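Jemuvlow Allotment and Garden Society
Minutes of the general meeting, January 1, 2026

Present: 20 members, with Brittany Bélanger in the chair. Seven apologies received.

1. Minutes of the last meeting

Agreed, with one correction. The minutes said members had "welcomed" the new water charge. They had been told about it. The word was changed to "heard".

2. Seed sharing tubs

The chair put forward the plan to swap seed in clear plastic tubs instead of paper envelopes. The supplier, Esico, says that seed kept this way stays good for years. The secretary asked what sort of seed, how many years and who had checked. The leaflet does not say. It was noted that parsnip seed is poor by its second spring whatever it is kept in, and that a lid does nothing for seed put away damp.

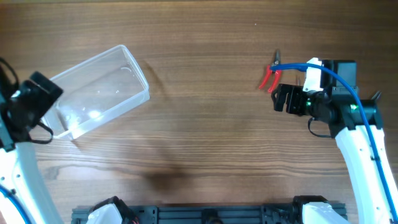 Grewal said that envelopes had worked well enough until people stopped writing the variety on them, and that tubs would have the same trouble. Two members agreed. Another felt that at least mice could not get into a tub, and was reminded of what the mice did to the lid of the bonemeal bin.

The price quoted is £89 for the set, delivery extra. The chair thought this fair. The meeting did not.

Agreed: to buy one tub only and try it with runner beans and lettuce, keeping half of each in envelopes alongside. Both halves to be sown on the same day and the seedlings counted. No further spending until the results are in.

3. Where to hold the swap

The tubs, or tub, would need a flat surface out of direct sun. The hut has a bench but the window is right over it. A table could be carried to the back wall on swap days if the paraffin heater is moved first. The secretary asked for the heater to be moved in any case, as had been agreed last January.

Agreed: table against the back wall. Heater to be moved by whoever opens up. 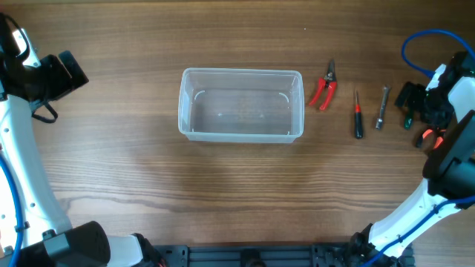 4. Prurar soil feed

A letter was read out from Prurar offering a trial of its soil feed, with a claim of "up to" 37 per cent more crop. It was pointed out that "up to" includes none at all. A member who had used the feed on his onions said they were the best he had grown. Asked what else he had changed, he said he had also moved the bed, limed it and bought different sets.

The chair suggested that a free trial could do no harm. Others thought it could if the company then used the society's name in its adverts — something the second page of the letter appears to allow.

Agreed: to reply that we will take part if two beds are left untreated, and if nothing is printed about us without our say-so. The secretary does not expect an answer.

5. Hut table

The top needs a clean before the swap. Last year's labels left glue behind, and the offer of a sander was turned down as too harsh. Warm water and a little washing-up liquid to be tried first, then a thin coat of wax if the surface looks dry.
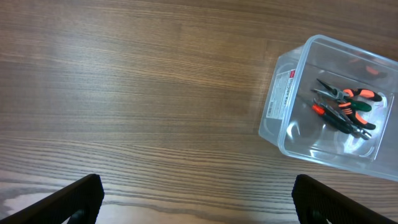 Wax to be bought only if nobody has a tin at home. The chair believes there is one in the hut. The secretary has looked and found boot polish.

6. Any other business

The lower gate still sticks. It was reported as mended in the autumn, but the person who reported it uses the upper gate. To be looked at again after a spell of rain.

A request for a second compost bay was held over. Nearly half the first bay is carpet, and the owner is asked to take it away.

7. Next meeting

Date to be put up on the hut door once the bean seedlings have been counted.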